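Leave the Clean Clothes in the Basket

I have stopped putting away about half of my laundry, and I think more people should consider it.

The usual rule is that clothes come out of the dryer, get folded, and go into a drawer or onto a hanger the same day. I followed it for most of my adult life. My mother followed it, and she ironed pillowcases as well. When I moved into the apartment on Steinbach Street I bought a tall dresser and assigned every drawer a category. By January two of the drawers were so full that I had to press the contents down with one hand while closing them with the other.

What I noticed was that I never wore anything from the bottom of a drawer. I wore the same few shirts, washed them, folded them, laid them on top, and took them off the top again a day or two later. The folding took most of an evening and lasted until I next got dressed. Everything underneath stayed flat and tidy and might as well have belonged to another person.

So I tried leaving the shirts I wear all the time in a basket on the shelf by the bedroom door. They get one loose fold, enough to keep the sleeves from tangling, and that is all. Knit shirts don't need more. Whatever wrinkles they have are gone by the time I have walked to the bus. Dress shirts are a different matter and I still hang mine, along with anything linen.

My neighbor Borghild Rustad disagrees with all of this. Her argument is that a basket of clean clothes becomes a basket of mixed clothes within a week, and then you have to smell things. She is right that it can happen. It happened to me twice. The fix was to keep the dirty laundry in another room, in a plain lidded bin that looks nothing like the basket. I have not had the problem again, though she says to give it time.

Her other objection is dust, and I don't have a good answer to that one except that nothing sits in there long enough to collect any.

The kind of basket matters more than I expected. I started with a plastic one that cost 32 dollars and cracked at a handle. A deep basket is no good either, as it turns into a drawer with the same forgotten layer at the bottom. I would look for something wide and fairly shallow, with gaps in the sides so that air gets through, and a thick rim you can grab from any side. Cord or rope is easier on knits than wicker, which has ends that catch. Cord does shed a little and the looser parts get fuzzy with use. I pull the fibers off black shirts when I see them and don't think much more about it.

People who sell closet systems would like us to believe that a neat drawer saves time in the morning. Maybe it does in a house with five people in it. I live alone and own more shirts than I wear, and the better use of that evening was to go through the dresser and give a lot of them away. It now has one empty drawer, where I keep the extension cords. 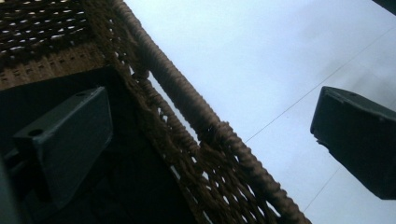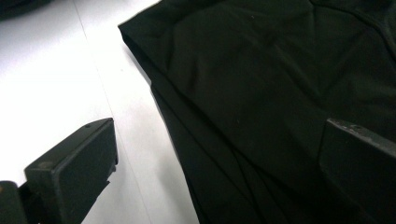

First, the basket's cord rim and open mesh; second, black fabric on a white surface.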